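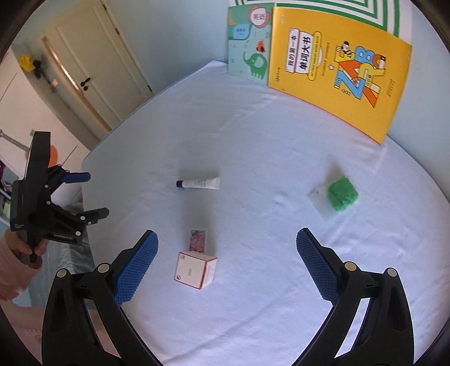
## 4. Setting up the Utura perception module

Utura finds objects in the wrist view and passes Skurkunent a list of places worth putting the fingers. You need both installed before you start. If you skipped section 3, go back and do it now; we'll wait.

### 4.1 Teach it what a finger looks like

1. Open **Usman** (the set-up tool) and choose **Views > Wrist**.
2. Open the gripper fully. The two blue pads should face each other with clear table between them.
3. Select **Draw tool mask** and trace both fingers, including the triangular cut-outs. Tempting as it is to leave the holes unmasked, Utura will see slivers of tablecloth through them and report each one as a new object.
4. Set **Mask margin** to 3 and save.

> **Note:** A second gripper in view needs the *moving tool* label. A fixed mask covers only the place where the gripper used to be.

### 4.2 Mark the work surface

1. Click along the edge of the table. The wide lens bows straight lines outwards, so add extra points where the cloth appears to curve.
2. Turn on **Ignore beyond surface**. This drops doors, shelving and wall hangings from the list.
3. Decide about anything leaning at the back. Upright books count as objects by default. If you don't want the planner reaching for *MY FIRST ENGLISH WORD BOOK*, draw a keep-out box over it.

> **Caution:** Keep-out boxes apply to planning only. They have no effect on a gripper being moved by hand, or on the person moving it.

### 4.3 Run the first detection

1. Press **Detect** and let it collect 60 views.
2. Check the list against the table. Small boxes and squeeze tubes usually come up first.
3. Look for stacked items. A green scouring pad on a clear plastic piece tends to come back as one object, the plastic having gone unnoticed. Use **Split** and outline the lower item yourself.
4. White things on a white cloth score low. Lower **Contrast floor** to 14 – any further and the wrinkles start getting names.
5. Delete false finds with **Reject**, then press **Detect** again.

> **Note:** Hadiza Tamuno's original default for the contrast floor was 2. It found everything, several times. Files saved under that version still load with the old value, so check them.

### 4.4 Send the list to the planner

1. Choose **Export > Skurkunent**.
2. Wait for the green tick. A grey tick means the file was written but the planner hasn't read it; restart the Zostinex service and export again.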